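An afternoon at the Dundetti packing hall

We went to Dundetti in August, on the open afternoon they hold for shops that buy from them. The hall is behind the Zillport bus depot. Go past the first gate, which is for trucks, and ring at the second.

Shamim Jatoi met us at 2 and took our group through. The front half is storage, with 317 shelf bays, and dry goods come in there by the sack. The weighing line was stopped for cleaning, so we only heard how it runs. Each bag is filled, sealed and dropped into a crate of 48.

The part I had come for was the sorting room at the back. Mixed orders are put together there by hand, and visitors can try it. You get a list and a board to lay things out on before they go in the box.
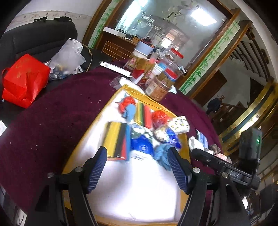 The large or stiff packs go into the box first and the soft ones fill the gaps. I had it the wrong way around and had to start over. Erdal Dursun, who runs the room, let me finish and then showed me how he would have done it, with space left over at the top. He also said that tubs travel upright in a separate carton — they lost a whole shipment to Başaran once by laying them flat.

After that there was tea in the canteen and a short talk on prices. The smallest order is going up next season, and they are dropping the half crate. A few people were unhappy with that and said so.

The hall covers 1625 square meters and the tour took most of the afternoon. Wear closed shoes. Parking is on the street, and the last bus back into town leaves at ten past six.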